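Section 4 of the Lirken parking-permit kiosk guide, revised 14/03/2023. Sections 1 to 3 covered getting the thing out of its crate, which by now you have either done or delegated.

## 4. Setting up citation lookup and payment

The kiosk lets a driver look up a parking or moving citation, pay it, or ask for a hearing date. It talks to the court's case system through the Moroz connector. You need both the kiosk key and the connector password before you start. They arrive in separate envelopes, for security, and usually end up in the same drawer.

### 4.1 First start

1. Plug the kiosk into a grounded outlet. Do not use the one behind the vending machine.
2. Turn the kiosk key a quarter turn to the right and hold it until the screen lights.
3. Choose **Court Lobby** or **Police Front Desk**. The two modes look alike, but Front Desk mode hides hearing requests.
4. Enter your agency code. It is on the packing slip, under the word "Agency," in gray type on slightly lighter gray paper.
5. Set the clock. Late fees are worked out from the kiosk's own clock, and a kiosk that believes it is January will be very generous or very harsh.
6. Press **Save**. The screen goes blank for a while. Leave it alone.

> **Caution:** If you turn the key back while the screen is blank, the kiosk forgets its agency code and you get to enjoy step 4 again.

### 4.2 Connecting to the case system

1. From the staff menu, open **Connections > Moroz**.
2. Type the connector password. Capital letters count. The on-screen keyboard returns to lower case after every character, a design choice we have raised with the people responsible.
3. Press **Test**. A working connection shows the word READY and the number of open citations.
4. Compare that number with the one on the clerk's own screen. At our pilot court the kiosk said 1,066 and the clerk's screen said 2,102. The kiosk had been pointed at moving violations only.
5. If the numbers differ, open **Case Types** and check every box your court handles.
6. Press **Test** again.

Error 40 means the password is wrong. Error 500 means something else is wrong, and the log will not be more specific than that. Copy the log to a memory stick and send it to Gifty Opoku on the support desk, who reads them with more patience than they deserve.

### 4.3 Payment limits

1. Open **Payments > Limits**.
2. Set the highest amount a driver may pay without seeing a clerk. The factory setting is $500.
3. Decide whether to allow partial payments. If you allow them, set a minimum of at least $40, or someone will pay a speeding ticket in installments of one dollar to make a point.
4. Turn on **Block Mandatory Appearance**. Drivers charged with reckless driving or DUI have to go before a judge, and the kiosk should not take their money and wish them a nice day.

> **Note:** Block Mandatory Appearance is off by default. Ward Peeters wrote the default and has heard all the remarks.

### 4.4 Receipts

Load the paper with the shiny side toward the door. If receipts come out blank, the shiny side is toward the wall.

Each receipt carries the citation number, the amount, and a line of your own text. Keep that line short. "Keep this for your records" fits. The full text of the county's refund policy does not, although one site got eleven words of it onto every receipt before the printer gave up.
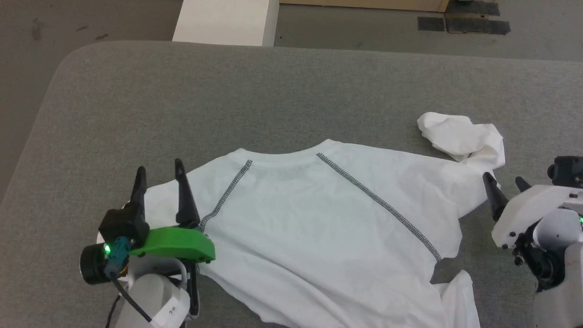
Print a test receipt in each language you have switched on. Check the accents. Jhonatan Llanos checked the Spanish for this release, and any mistakes left in it were probably added by the printer driver.

### 4.5 Before you open to the public

- Look up one real citation and confirm the name is masked.
- Pay a test citation from the **Practice** list, then void it.
- Request a hearing and make sure it lands on the clerk's calendar.
- Lock the staff menu.
- Remove the kiosk key. Give it to a named person and write the name down.

> **Caution:** A key left in the lock opens the staff menu for anyone who turns it, including people who have come in about a ticket and have views.

To move the kiosk later, shut it down from **Staff > Power** first, then repeat 4.1 from step 2. Changing the court's bank details is covered in section 5 and requires two signatures.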